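3.2 Arbeitsfläche und Abdeckung 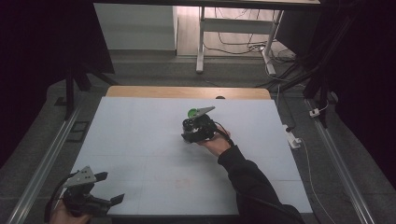
Abbildung 3: Arbeitsplatz mit weißer Abdeckung. Am hinteren Rand bleibt ein Streifen der Tischplatte in heller Holzoptik frei.

3.2.1 Tisch und Auflage

Alle Durchgänge der Teilstudie Putton fanden an Tischen gleicher Bauart statt. Die Platte hat abgerundete Ecken und wurde für die Untersuchung mit einer weißen Auflage abgedeckt. Die Auflage reicht nicht ganz bis zur hinteren Tischkante. Der verbleibende Streifen diente den Teilnehmenden als Ablage für Dinge, die gerade nicht gebraucht wurden, und wurde in der Auswertung als eigene Zone geführt (Zone H, »hinten«). Die abgedeckte Fläche bildet Zone M, der Bereich unmittelbar vor der sitzenden Person Zone V.

Die Auflage liegt nicht völlig glatt. In Abbildung 3 sind zwei quer verlaufende Nähte zu erkennen, eine unterhalb der Mitte und eine weitere näher an der vorderen Kante. Wir haben die vordere Naht als Grenze zwischen Zone M und Zone V übernommen, weil sie in den Aufnahmen auch bei wechselndem Licht gut zu finden war. Eine aufgeklebte Markierung hatten wir in der Vorstudie erprobt und wieder verworfen: Mehrere Teilnehmende richteten ihre Gegenstände daran aus, auch ohne Aufforderung. Bei der Naht trat dieser Effekt seltener auf.

Leichte Verfärbungen der Auflage, wie der schwach rötliche Fleck an der vorderen Naht, wurden zu Beginn eines Durchgangs im Protokoll vermerkt. Gewechselt wurde die Auflage erst, wenn eine Verfärbung die Zuordnung eines Gegenstands erschwerte.

3.2.2 Ablauf des Räumens

Untersucht wurde, in welcher Reihenfolge und wohin kleine Gegenstände von einer Arbeitsfläche geräumt werden, wenn kein Zielort vorgegeben ist. Jeder Durchgang begann mit einer belegten Fläche und endete, sobald die teilnehmende Person sie für aufgeräumt erklärte. Eine Zeitvorgabe gab es nicht. Die Anweisung lautete in allen Fällen: »Bitte räumen Sie den Tisch so weit frei, dass Sie daran arbeiten könnten.«

Insgesamt gingen 121 Durchgänge in die Erhebung ein. 16 davon wurden ausgeschlossen, weil die Auflage verrutscht war oder das Protokoll Lücken aufwies, sodass 105 ausgewertet werden konnten. In diesen wurden 452 einzelne Ablagehandlungen kodiert. Als Ablagehandlung galt jede Bewegung, nach der ein Gegenstand losgelassen wurde und liegen blieb. Verschiebungen innerhalb derselben Zone wurden nur gezählt, wenn der Gegenstand dabei angehoben wurde.

Die Kodierung übernahmen Fiona Sutherland und Euan Lennox unabhängig voneinander nach dem Schema Erkura. Abweichende Urteile wurden gemeinsam durchgesehen. Die meisten betrafen Gegenstände auf der Grenze zwischen Auflage und freiem Tischstreifen. Ein solcher Fall ist auch in Abbildung 3 enthalten: Rechts der Mitte befindet sich ein kleiner, dunkler, rundlicher Gegenstand genau am Übergang. Nach der ersten Fassung des Schemas wäre er keiner Zone zuzuordnen gewesen. In der überarbeiteten Fassung vom Dezember zählen Grenzfälle zu Zone H, sofern der Gegenstand den Streifen berührt.

3.2.3 Freie und belegte Fläche

Für die Beurteilung, ob eine Fläche als frei gilt, wurde ausschließlich Zone M herangezogen. Gegenstände, die noch gehalten wurden, blieben unberücksichtigt. Dasselbe galt für Hände und Unterarme, auch wenn sie größere Teile der Auflage verdeckten. War ein Gegenstand teilweise verdeckt, wie der leuchtend grüne, runde in der Abbildung, wurde er mit dem Zusatz »t« notiert und seine Lage erst bestimmt, wenn er ganz zu sehen war.

Schatten auf der weißen Auflage erwiesen sich als Fehlerquelle. Unter der Hand wirken sie weich und grau und wurden in der ersten Kodierrunde vereinzelt als flache Gegenstände eingetragen. Beide Kodierenden erhielten daraufhin eine ergänzte Anleitung mit Vergleichsaufnahmen der leeren Auflage. Die betroffenen Protokolle wurden vollständig neu kodiert.

Die Teilstudie Ceston verwendete dieselbe Zoneneinteilung, jedoch eine Auflage ohne Nähte. Die Grenze zu Zone V musste dort nachträglich bestimmt werden. Auf die Folgen für die Vergleichbarkeit gehen wir in Abschnitt 5.1 ein.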